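누르우드, 공용 작업대 배치 기준 ‘리르니코 격자’ 개정판 공개

종이 깔개와 청색 테이프로 상판 구획, 문구류 정리 작업의 위치 표기 통일

사무·작업 공간 정리 기준을 개발하는 누르우드(Nurwood)는 공용 작업대의 상판 구획 방식을 규정한 ‘리르니코(Lirnico) 격자’ 개정판을 5월 공개한다고 밝혔다. 적용 대상은 여러 사람이 교대로 사용하는 대형 작업대이며, 문구류, 서류함, 소형 수납 용품의 배치와 회수 작업을 범위로 한다.

개정판의 핵심은 상판 전체를 정사각형에 가까운 칸으로 나누고, 모든 물품의 위치를 칸 단위로 기록하는 것이다. 기존 판에서는 상판 모서리로부터의 거리를 자로 재어 기입했으나, 작업자마다 기준 모서리가 달라 기록이 일치하지 않는 사례가 있었다. 누르우드는 스탄스테드(Starnstead) 시험실에서 배치 기록 1,006건을 수집해 두 방식을 비교했으며, 재확인이 필요한 기록은 거리 기입 방식에서 31건, 칸 단위 방식에서 4건으로 집계됐다.

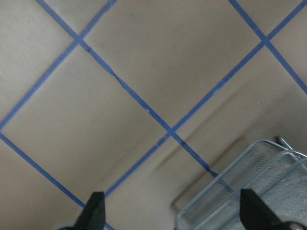
칸의 경계는 폭이 일정한 청색 페인터 테이프로 표시한다. 테이프는 바탕면과 명도 차가 충분해야 하며, 교차점에서는 두 줄을 끊지 않고 그대로 겹쳐 붙인다. 베이지색 바탕에 청색 줄을 교차시키면 은색 철망 트레이처럼 바닥이 비쳐 보이는 용품을 놓을 때에도 주변의 줄을 기준으로 위치를 읽을 수 있다. 줄 중간에 생기는 가벼운 주름은 허용하되, 가장자리가 들뜬 구간은 해당 구간만 잘라 내고 다시 붙인다. 손으로 붙일 때 발생하는 미세한 굴곡은 칸 판독에 영향을 주지 않는 범위에서 보정하지 않는다.

트레이류는 긴 변을 테이프 줄과 평행하게 놓는 것을 원칙으로 한다. 한 용품이 두 칸 이상에 걸칠 때에는 작업자 쪽에서 보아 왼쪽 아래 모서리가 놓인 칸을 대표 칸으로 기입한다. 서류함과 펜꽂이를 함께 배치할 때에는 각각 별도의 칸을 배정하며, 내용물은 용품 단위로만 기록하고 개별 품목의 좌표는 부여하지 않는다.

개정 작업을 총괄한 배치기준팀의 헨리크 차르네츠카(Henryk Czarnecka) 팀장은 “거리 기입은 측정 자체보다 기준점 합의에 시간이 더 걸렸다”며 “칸 번호는 교대 인수인계서에 한 줄로 옮겨 적을 수 있다”고 설명했다.

바탕재에 관한 조항도 신설됐다. 상판에 직접 테이프를 붙이면 제거 시 접착제가 남을 수 있어, 갈색 계열의 무광 종이를 먼저 깔고 그 위에 줄을 긋는다. 종이는 여러 장을 이어 쓸 수 있으며, 이음매는 가능한 한 테이프 줄 아래에 오도록 배치한다. 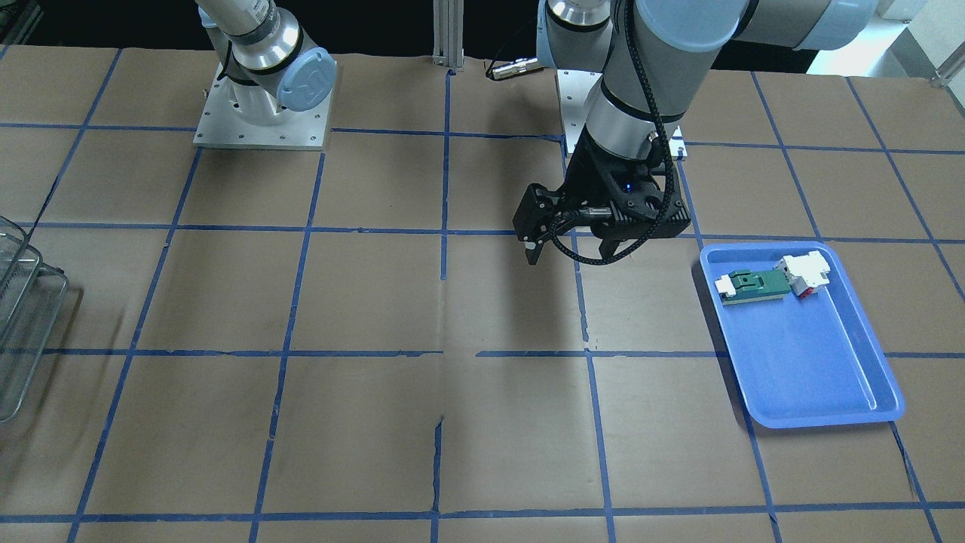
종이의 교체 시점은 사용 일수가 아니라 표면 상태로 판정한다. 용품의 밑면이 걸릴 정도로 찢어지거나 접힌 부분이 있으면 해당 장을 교체하고, 평탄도에 지장이 없는 잔주름은 그대로 사용한다. 시험 기간 중 교체된 종이는 약 27장이며, 교체 후에는 인접한 칸의 줄을 기준으로 테이프를 연장해 격자를 복원했다. 복원한 칸에는 기존 번호를 다시 부여한다.

점검은 매주 화요일 작업 시작 전에 실시한다. 점검자는 교차점의 들뜸, 이음매의 벌어짐, 칸 번호표의 누락 여부를 확인하고 결과를 작업대별 점검표에 기입한다. 점검표 서식은 쳉(Tseng) 기록 양식과 호환되며, 기존 양식을 사용하는 사업장은 칸 번호 열을 추가하면 된다.

현장 적용을 담당한 샤나즈 에카나야케(Shahnaz Ekanayake) 연구원은 “작업대 크기가 다르면 칸의 수만 달라지고 표기법은 같다”고 말했다. 칸의 한 변 길이는 사업장에서 가장 자주 쓰는 트레이의 짧은 변 이상으로 정하며, 한 작업대 안에서는 동일한 값을 유지해야 한다.

개정판 전문과 점검표 서식은 누르우드 자료실에서 배포한다. 구판에 따라 작성한 기록은 변환하지 않고 보관하며, 신규 기록부터 개정 기준을 적용한다.

문의: 누르우드 홍보 담당 피오나 포사이스(Fiona Forsyth)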